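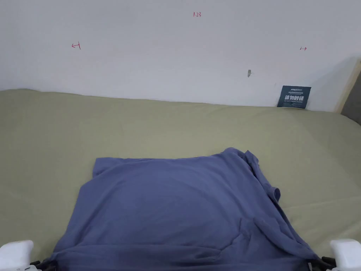

Can the Curkura hand-held kit be used to collect folding data if you don't own a robot arm?

The recording part works without an arm. You need one later, when you want to test what the model has learned.

Home Forums Reviews Kits Search Log in

Curkura two-hand kit, my review after one month

seok_dy
March 31, 2021
Hello all, Do-yoon Seok here. I bought the kit from Jetstead in February and I would like to share my experience, as I found few opinions before I paid. I have recorded 234 folds, only T-shirts and small cloths. Of these, 32 were rejected by the checking software, most of them in my first days when I moved my hands too fast.

The good side is the weight balance. I can work a whole afternoon, with pauses, and my wrists are still fine. The less good side is

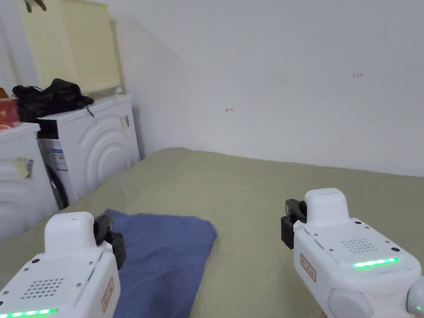
the manual, which explains the pairing of left and right in one paragraph that I had to read many times. If you switch on the right one first, the two recordings do not start together. I wrote to support and they answered in 2 days, politely, with a better explanation.

tusden_mill
Thanks for this. 32 out of 234 seems a lot to me. Our set from Oh rejects almost nothing.

seok_dy
Maybe the Oh software is less strict? I looked at my rejected ones and I agree with most of them. I prefer to lose a fold than to keep a bad one.

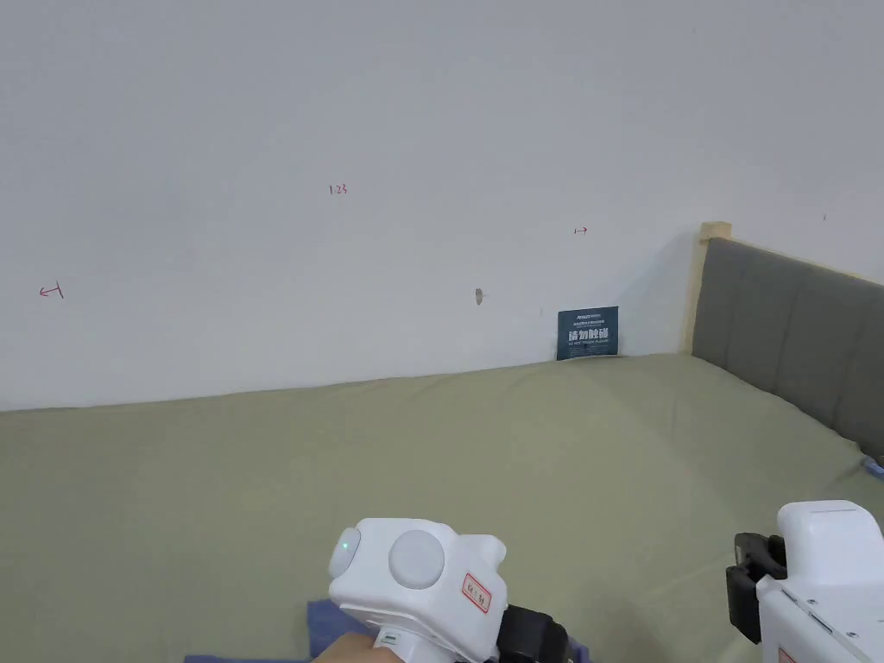 Working on a crumpled cloth, lower left to centre of the picture.

plainweave
I disagree a little. A strict check is nice on paper, but for the price Jetstead asks, it should tell you during the recording and not after. I sent mine back for this reason. How is the camera on the gripper itself?

seok_dy
I understand, and this warning is also my wish.

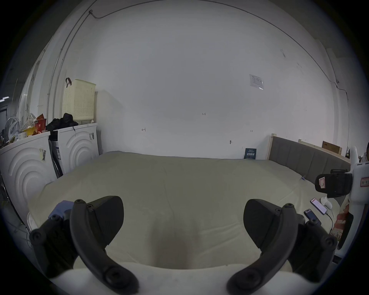
The gripper camera is for me the best part of the kit. The view is wide, and this helps the tracking because there are always many fixed things to follow. Both fingers stay in the picture, and I get the washing machines at one side and the grey headboard at the other. What I don't like is that loose objects come in too. My phones on the sheet are perfectly visible, so please look at your screens before you share any files.

tusden_mill
Good point about the phones. Does the cloth colour matter?

seok_dy
I have not tested this properly. Dark socks are next on my list.

plainweave
Post the reject number for those, please.

6 replies | Share 2
Contact | Back to top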